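Prunia Greenhouse Controller: Installation and Set-up
Section 4. Nutrient dosing, reservoir and crop waste

4.1 Before you start

This section covers the first filling of the reservoir, calibration of the pH and conductivity probes, and the start of automatic dosing. Complete Section 3 (power and network) first. The controller must show READY on the front panel.

You will need:
The two probes supplied with the controller
Calibration solutions for pH 4 and pH 7
A conductivity standard
Nutrient stock A and stock B
A clean measuring jug and soft paper towels

CAUTION: Do not mix stock A and stock B before dilution. Concentrated calcium and sulfate form a solid that blocks the dosing lines.

4.2 Filling the reservoir

1. Close the drain valve on the Pasaribu manifold.
2. Fill the reservoir with clean water to the lower mark. On the standard tank this is 100 liters.
3. Open the circulation valve and start the pump from the menu (Manual > Pump > On).
4. Let the pump run for five minutes. Check each joint for drips and tighten by hand only.
5. Stop the pump. Top up to the lower mark if the level has dropped.

NOTE: If the source water reads above 0.5 mS/cm, enter the value under Water > Baseline. The controller subtracts it when it calculates the dose.

4.3 Calibrating the probes

1. Rinse the pH probe in clean water and blot it. Do not wipe the glass tip.
2. Place the probe in the pH 7 solution. Select Probes > pH > Point 1 and wait until the reading stops flashing.
3. Rinse and repeat with the pH 4 solution as Point 2.
4. Rinse the conductivity probe, place it in the standard, and enter the value printed on the bottle.
5. Fit both probes in the flow cell with the tips facing down. Turn the collars until they stop.

If the display shows E5, the difference between the two pH points is too small. Use fresh solution and start again from step 1.

CAUTION: Keep the pH tip moist at all times. A tip left in open air overnight may read incorrectly and should be soaked before use. 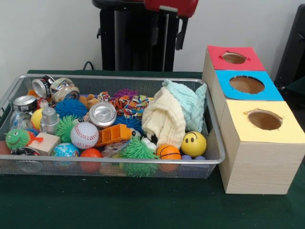
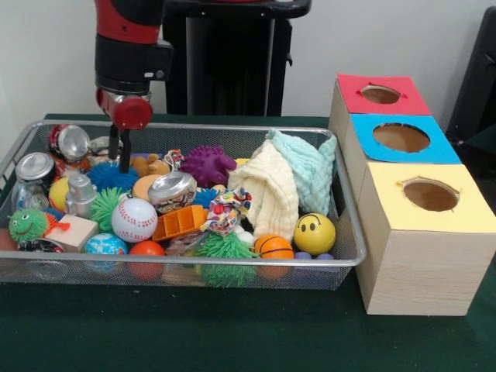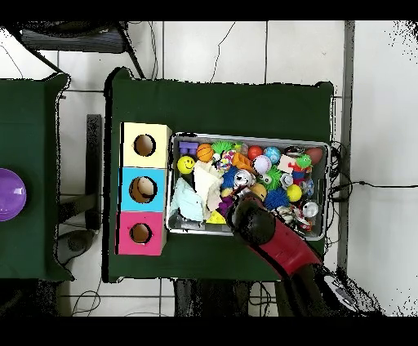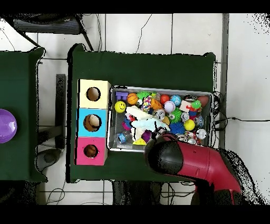 4.4 Sorting crop waste at change-over
At each crop change-over, stop dosing before plants are lifted from the channels. Roots, growing plugs and clips come out together, and only roots and leaves may go to the compost line. Metal is the main risk to the shredder. A single container can quickly become a mixed load, like the wire-mesh basket in the first picture, where crushed cans sit in with toys and household objects. Provide a separate, labeled bin for each of the streams below and empty all of them before the next crop is loaded.

Compost: roots, leaves, untreated plant fiber plugs
Wash and reuse: net cups, clips, channel covers
Recycling: empty stock bottles (rinsed), cans, clean cardboard
Disposal: mineral wool, used filter pads, torn film

NOTE: Mineral wool irritates the skin. Wear gloves and moisten the slabs before handling.

4.5 Starting automatic dosing

1. Connect the stock A line to port 1 and the stock B line to port 2. The acid line goes to port 3.
2. Select Dosing > Prime. Hold the button until liquid reaches the end of each line.
3. Enter the target conductivity and pH for the crop. The factory profile for leaf lettuce is 1.4 mS/cm and pH 5.8.
4. Set the minimum interval between doses. The default is 4 minutes. Shorter intervals can cause overdosing in tanks with slow circulation.
5. Select Dosing > Auto. The green lamp comes on.

Check the readings by hand one hour after start-up. If the hand meter and the display differ by more than 0.2 pH, repeat 4.3.

4.6 Pump hours

Replace the dosing tubes at 2000 pump hours or when the tube wall shows flattening, whichever comes first. The counter is under Service > Hours. Reset it only after all tubes have been replaced. Tubes for the older Mustness pump head have a thinner wall and must not be fitted to this unit.

Record the date, the counter value and the name of the person who did the work in the service log at the back of this manual.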